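Coffee robot at Rivby sits out Saturday after gripper fault

If you stopped by Rivby on Saturday hoping to have a robot make your morning coffee, you'll have noticed the sign taped to the door. I did too, and I'd walked 40 minutes to get there, so naturally I went in and asked.

The short version: the arm is fine, the people are fine, one glass carafe is not. The longer version took me most of an hour and two cups of coffee (made by a person) to get straight.

Rivby, for those who haven't been, is the workshop on the ground floor of the old Florton building. Since October they've been teaching an arm to do small kitchen jobs, mostly on a regular home coffee machine, and on weekends they let people come in and watch. It's slow going and kind of hypnotic. My nephew could stand there all day.

On Friday at 4:40 in the afternoon, with no visitors in the room, the arm was halfway through a run when its gripper closed a good deal harder than it had been told to. It had hold of a carafe at the time. The carafe cracked, the arm kept squeezing, and then it started to lift what was left. Mercy Kirui, who was running the session, hit the stop button and everything froze where it was.

"It didn't drop anything on anyone, and I want that written down," she told me. She wasn't hurt. There was glass on the floor and a fair bit of sweeping.
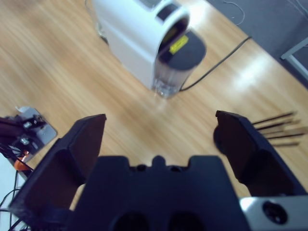
The gripper with its fingers open over the table at Rivby, coffee machine ahead.

So what happened? I'm no engineer, but Mercy walked me through it twice and I think I have it. The gripper has a force limit, a number it isn't supposed to go past. That limit lives in a settings file, and the file got swapped on Friday morning when they updated the control software from Zitau. The new version reads the number in different units. Nothing flagged it, the arm said it was ready, and it passed the usual warm-up because the warm-up is done on a foam block. You can squeeze a foam block pretty hard before it complains!

The bigger worry is the second part. The arm is meant to stop by itself when it feels something give way, and it didn't. Maham Bhutto, who looks after safety there, thinks the same bad number threw that check off as well, so the two protections went down together. She doesn't like that one bit. "Those should never have been reading from the same line," she said, and she said it in the tone my mother used about open gates.

They've gone back to the old software for now. Maham also wants a separate cutoff wired in, one that doesn't care what the settings file says, and the part is on order from Abbasi. Until it's in, the arm only moves at 10 percent speed with two staff in the room, and there won't be any visitors.

Once it's fitted they plan to run 1,000 grips on plastic cups before anything made of glass goes near it again. I asked how long that takes and Mercy made a face. A few days, she figures, if they start early and the thing behaves.

I asked Maham whether she'd let her own kids stand by the table. Behind the line, yes, she said, and the line is going to move. Visitors used to watch from 3 feet back. When the weekends start up again it'll be 6 feet, with a clear screen in between — which my nephew will hate, but he'll live.

If you'd signed up for one of the Saturday slots, your place carries over and you'll get an email with a new date. The workshop is still open for everything else, including the repair bench and the tool library, same hours as always. The coffee is a dollar in the jar by the sink.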